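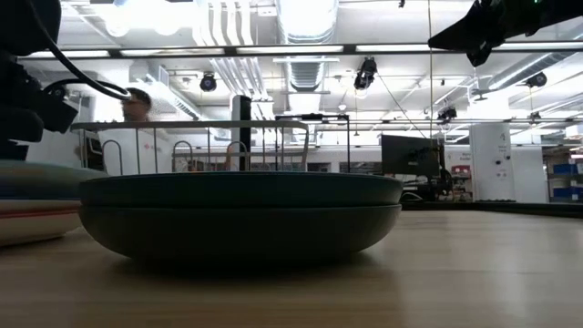

3 min read

Reports > Studio Visits > Girex open day

I have followed the handball game Dutia from its first small demo, so when Girex announced that the studio would open its doors for one afternoon in July, I asked for a place the same evening. The studio is in Pimentel, on the second floor above a shop for bicycle parts. I came too early and had to walk two times along the street before the door was opened at 2.

We were a small group, mostly players from the forum and a few students. Divya Kandasamy, the lead designer of the game, received us at the stairs and gave every visitor a sticker with a name on it. Mine was spelled wrong, but I kept it.

The first part was a talk about goalkeepers. In the old demo the goalkeeper was the weak point of the game. If you jumped from the left wing and shot low to the far corner, the ball went in almost every time, and all people on the forum knew it. Kandasamy showed us how the new goalkeeper reads the arm of the shooter and also the angle of the jump. If you always shoot from the same side, he starts to step out earlier. After this you must either lob the ball over him or pass it to the pivot. She played the same attack again and again on the big screen, changing only the moment of release, and it was clear how much depends on it.

A student asked if the goalkeeper cheats, that is, if he knows which button is pressed. Kandasamy answered that he sees the animation of the player and nothing else. On the easy level he sees it later. I believed her, but I also lost against him all afternoon.

Then we could play. The build has local matches with up to eight players, and Girex had put enough controllers on the sofas. I took the left back position in the first match and the pivot in the second. The pivot is more difficult than I remembered. You have to hold the shoulder button to block the defender, and if you hold it too long the referee gives a foul in attack. The timing is more strict than in the demo. I think this is good, but a person who comes to the game for the first time will need patience, and the tutorial does not explain it yet.

Passing is what I liked most. Before, a pass went always to the nearest player. Now you push the stick and the length of the press decides the distance, so you can skip one player and reach the wing directly. We had many balls out of play because of this – mine also – but after the third match our team scored some goals which looked like real handball.
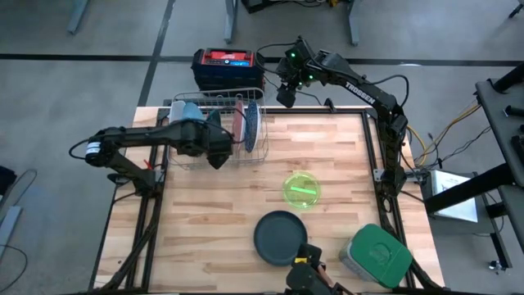 Gripper of the left arm over the dish rack, Trossen arm on the right.

Dinesh Rao, who does the sound, let us listen to his material in a room that is not larger than my kitchen. He recorded shoes on three kinds of floor and can switch them while the match is running. On the old type of parquet the shoes are louder and the ball has a deeper sound. He told us that he went to a school gym early in the morning to have it quiet, and then the heating was making noise for two hours, so he had to come again another day. The crowd is not finished. At this moment they shout the same way for a save and for a goal, and he is not happy about it.

I asked about online play, as many readers wrote to me about this question. The answer was careful. Online matches are planned but they will not be in the first version. The full release is expected in 2029, with an open test before it. There is no date for the test. A career mode was also mentioned, and Kandasamy said only that she wants it to be short, with seasons that you can finish in one weekend.

Some things I did not like. The menus are slow, and to change the tactic during a timeout you go through too many pages. The camera behind the goal shakes after each hard shot, and I had to look away from the screen sometimes. I wrote both points on the feedback paper. The person next to me wrote the same about the camera, so maybe there will be an option to turn it off.

For those who want to go next time: the train station is a fifteen-minute walk, there is no parking at the building, and you should take your own controller if you have small hands like me. Recording the screen was not permitted, but notes were fine. Girex writes on its page when the next open day will be, and the list of places was full very quickly this time.

I will put my notes about the defense settings in a separate post, they are still in my handwriting and I must first sort them.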